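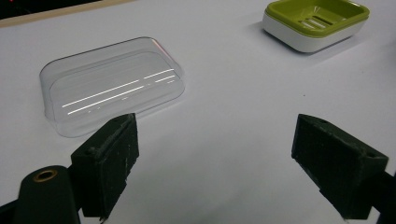
Can a machine tidy a bathroom shelf yet?

Parts of it, on a good day and with someone standing by. Picking up one dry, solid thing and setting it down somewhere sensible is fairly dependable now. A whole shelf, with everything on it shoved together the way people leave things, is still a long way off, and we would rather say so at the top than have you find out after a long download.

Zenska Small Chores, data card

Welcome, and thank you for taking an interest. Zenska is a collection of short recordings of ordinary household handling jobs, put together at the Malomov workshop and looked after there since February. It holds 206 recordings, each with a plain written note of what the person was trying to do.

What is in it

The recordings were made with hand-held grippers, guided by people, on tables and worktops. The jobs are dull ones on purpose: moving a soap dish, putting a cup on its saucer, turning a sponge over, lining up jars. Most last some 20 seconds. A few go on rather longer, usually the ones with lids.

Soap dishes come up a good deal, and we have grown oddly fond of them. Clear plastic is the hard case. Against a white table the walls all but vanish, and what a model gets to work with is mostly a thin outline of the rim and whatever light the base throws back. A green tray on a white base is far easier to find, though the white part can still give trouble on a pale surface. If you only have time to test one thing, do please test the clear one.

How it is laid out

There are 5 folders, one for each kind of job: place, stack, turn, open, wipe. The notes sit beside the recordings under matching names. Failed attempts are kept and marked as such in the notes, so please don't throw them out without a look, as several are more instructive than the successes.

How well does it work?

We trained the small Dimen model on the place folder and tried it on our own bench. It coped nicely with coloured dishes and solid cups. With clear plastic it tended to close its fingers a little short, or nudge the thing along the table. Wiping is poor at present, and we don't suggest building anything on that folder yet.

Known gaps

Nearly everything was recorded in soft, even light. There is very little clutter, and no running water at all. Wet soap is missing entirely, which we do mean to put right.

Thanks

The Kalogeropoulos hardware shop let us borrow more bathroom fittings than was reasonable. Corrections to the notes are always welcome, even for a single misspelt word.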